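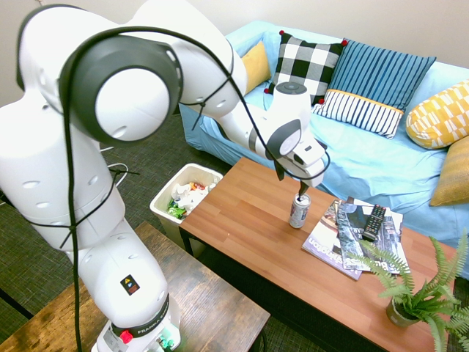
A silver can standing on a wooden coffee table.

Winter food shortage in Stemura after the second expansion

Posted by Réka Boros, July 9, 2024

I would be grateful for advice on a recurring problem in the settlement game Stemura. I play on the Panard river map with the historical start, which begins in 1792. My village reaches 22 households without difficulty. In the third winter the granary empties, although the yearly summary reports a surplus of 1031 units of grain. I have 2 mills and one smokehouse. Is the summary incorrect, or have I misunderstood how food is distributed?

Keisha Gallagher

The summary is correct, but it includes grain that has been harvested and not yet milled. Households do not draw on unmilled grain. On river maps the mills stop when the water freezes, and whatever remains in the barns is unavailable until April.

Two measures are recommended. First, assign additional carriers to the mills at the start of autumn and return them to other work at the first frost. Second, open the granary panel and set the reserve to "flour" in place of "all grain." The default setting allows the barns to fill before the mills are supplied, and most players do not notice it.

A horse mill is also available once the Montoya trader has visited. It is slow - over twice the labor for the same output - but it operates throughout the winter.

Ansel Calloway

Build more smokehouses. I have never had a shortage with fish.

Dolores Mahmoud

The reply from Keisha Gallagher is accurate for the current version. Players using the Arenine rules modification should note that it removes the reserve setting entirely. In that case the barns must be placed beside the mills, and the village should be kept small until the horse mill is completed.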